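About Undberg

Undberg makes and sells fence panels, trellis and posts from a yard behind the old dairy at Pellance. We started with a borrowed saw, one shed and a firm belief that a fence ought to outlive the argument that caused it to be put up.

The first order was for 3 panels. The customer wanted them by Friday teatime and got them the week after, and he has reminded us of it on every visit since. He gets a discount now, mostly to keep him quiet.

What we make

Our panels come in closeboard, overlap and hit and miss, all built here in pressure-treated softwood. Last year we sent out 3,129 of them, which beat our target of 3,000 and used up every galvanised nail in the building. Trellis is made to order in June and whenever else we can get at the bench.

Posts are sold separately. So are gravel boards, post caps and clips. We know this annoys people, but half our customers already have perfectly good posts and don't care to buy them twice.

We also stock the Daven range of slatted screens, for gardens with more gravel than grass, and Vidal timber treatment in four colours. The one called Autumn Oak is orange. Please try it on an offcut first.
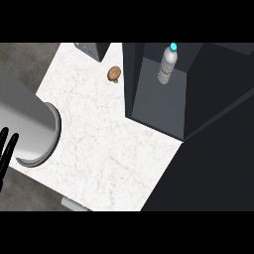 Delivery

We deliver free within Pellance on orders over £100. Further out there is a charge, worked out by distance and by how many low bridges lie in between. Our driver will leave panels at the kerb or on the drive. He won't carry them through the house, however nicely you roll up the rug.

Somebody needs to be in. A panel left leaning on a hedge in a stiff wind becomes a neighbour's panel very quickly.

Visiting the yard

You're welcome to come and look before you buy. The gate opens at 8am and the kettle goes on shortly before that. Bring your measurements, ideally in one kind of unit, and a rough sketch if the ground slopes. "About as long as the car" has been tried, and we had to go out and measure the car.

Trade accounts are opened at the front desk. Returns are accepted on uncut timber only.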